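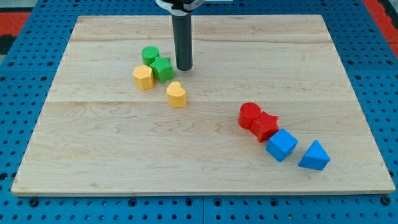 The Lastetti shape blocks out on the maple board. The star is my favorite.

I have been through a lot of shape blocks. Wooden ones with paint that chips, foam ones that end up with teeth marks, a see-through set that looked gorgeous in the store and vanished the second it landed on a pale rug. So I was ready to be let down by the Lastetti set, and I'm so happy to report that I love it!

The first thing I noticed was the surface. These are plastic, but the green and yellow ones have a slight texture and a matte finish, so you don't get that slippery, squeaky toy-bin feel. Small hands get a grip on them and so do mine. The matte finish also means no glare from the kitchen light, and if you have ever tried to talk a four-year-old through "find me the green one" with a lamp bouncing off everything, you know how much that helps.

The colors are good and strong. The yellow hexagon is the one everyone grabs first at our house — each side catches the light a bit differently, so it goes from bright yellow to nearly orange as you turn it. The green cylinder stands up nicely on its flat end and makes a great base for stacking. The green star is harder. You can set things on top of it, but getting it to sit on something else takes patience (we have had tears, and not only from the kids).

I've been using them on a maple board from Iveck, 19 dollars on sale, and I'd buy that again too. The grain is pretty, with little knots and wavy streaks, and you can see faint seams where the planks meet. Mine lies flat and the blocks don't wobble on it. It also gives the game an edge, so a tower that falls tends to stay nearby instead of heading under the couch.

Now the gripes, and I only have 2. The box is flimsy and ours split at the corner by Monday, so the blocks live in a zippered pouch now. And I wish the instruction sheet had more games on it. It has 10, but several are the same sorting game with a new name. We mostly make up our own anyway.

I looked hard at the Edavus blocks before buying these. They cost less, but they were glossy and felt light to me, and I kept coming back to the Lastetti ones. If you want something for quiet play at the table, get these, and get a board to go with them. I'm already eyeing a second set for my sister's place.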